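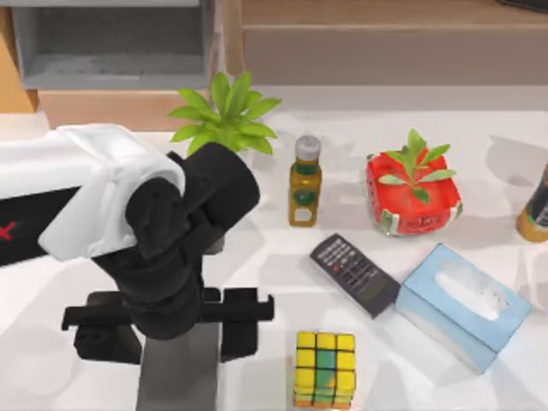
Skarnilard moves December poker festival online

Published April 21, 2020

Skarnilard has become the latest poker operator to give up on a live festival this year. The company confirmed that its winter series, which had been due to take place in the card room at Prokance, will be played on its website.

The series keeps its December slot. Players who had already bought a seat will be offered a full refund or the same value in online tournament tickets, and those who do nothing by the end of the booking period will get their money back to the card they paid with.

Katia Dal Bello, who runs the live events team at Skarnilard, said the decision had been taken early so that players and dealers could make other plans.

"We could have waited until the autumn and hoped," she said. "But people book flights and hotels for this, and some of them book leave from work as well. It wasn't fair to keep them hanging on."

Casinos and card rooms across Europe have been shut since March, and most have given no date for opening their doors again. Even if they are allowed to reopen before the winter, Dal Bello said, full tables look unlikely. The Prokance room was laid out for a festival and would lose a large share of its seats if players had to be kept apart.

"You can't run a main event four-handed and pretend it's the same thing," she said.

The online schedule will have 20 events. The main event keeps its name and its format, with players starting on a deep stack and blinds going up slowly, although the levels will be shorter than they would have been in the card room. Late registration will stay open until the end of the first break, and each player will be allowed one re-entry.

Skarnilard expects about 1,000 entries in the main event. It has not put a guarantee on the prize pool and says it will decide on one after the summer, when it has seen how its smaller online series have done.

Buy-ins are coming down across the board. The company said it had heard from regulars who were out of work or on reduced pay, and it did not want to ask live prices for an online game. Satellites will run every evening in the weeks before the series, including a number of freerolls open to anyone with a verified account.

Two events have been dropped altogether. The seniors tournament will not be held, as the organisers felt its appeal was mostly in meeting up, and the dealer's choice event has gone because the software cannot handle it. A pot-limit Omaha knockout and a six-max turbo have been added to the schedule.

Final tables will be streamed with hole cards shown on a delay. Commentary will come from the two presenters who covered last year's festival, this time working from home. Players who reach the final table of the main event will be asked to switch on a webcam, though they will not be made to.

Security has been a worry for some players as more of the game moves to the internet. Skarnilard said accounts would be checked before the series starts and that anyone reaching the last three tables of an event could be asked for proof of identity before being paid. Prizes will be held back while checks are carried out. Sharing an account, or playing on someone else's behalf, will lead to a ban from both the site and future live events.

The change leaves the dealers without the work they had been counting on. Most of them are freelance and travel from one festival to the next. Skarnilard said those who had signed contracts for Prokance would be paid part of their fee, and that they would be first in line when live poker returns. It would not say how much was being paid or how many people were affected.

The card room itself is expected to host the festival again next year, and the booking has been carried over. Dal Bello said there was no plan to keep the series online for good, but some of the smaller events might stay there if they proved popular.

A full schedule with start times and buy-ins will go up on the Skarnilard website in the summer. Refund requests can be made now through the account page, and players who booked a hotel room through the festival package should contact the hotel directly.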